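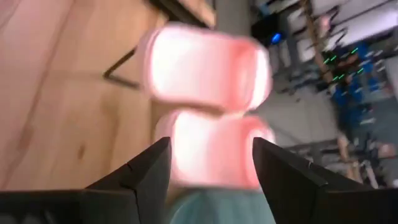
A two-finger gripper at work on soft pink parts over a wooden tabletop.

Every January somebody hands me a budget sheet with a robot on it, and every January the robot has one line. The arm costs this much, the gripper that much, sign at the bottom. I have been planning equipment purchases for small plants long enough to distrust any sheet that short.

Take the one I saw from Grasum this winter. The gripper fingers were down at $898 a pair, and the whole case rested on the cell running 90 percent of the shift. Where did the 90 come from? Willy Nijs, who wrote the plan, told me it came from the Gultier sales deck. He was decent enough to look embarrassed.

Soft, see-through parts are exactly where I stop believing sales decks. A steel block sits where you put it and looks the same under any lamp. Something that gives when you squeeze it and glows when light hits it is a different purchase – different fingers, different lighting, and a good many afternoons of a skilled person's time. That person was nowhere on the sheet. Neither were spare fingers, or the floor space, or the training when she quits.

Oluwatosin Yusuf at Wouters argues that I'm too gloomy, and that a shop learns nothing until it buys something. Fair. Her own first cell took eight months to settle, and she still calls it a good buy. But she had planned for six of those months, in writing, with money next to them. Grasum had planned for a long weekend.

What I'd ask for is dull. Rent before you buy, if the vendor will let you, and be suspicious if he won't. Run 1400 cycles on your own parts, including the ugly ones from the bottom of the bin, and write down every time a person has to step in. Destari agreed to terms like that last year with only mild grumbling. Then put the cost of those interruptions on the sheet, right under the arm, and see who still wants to sign.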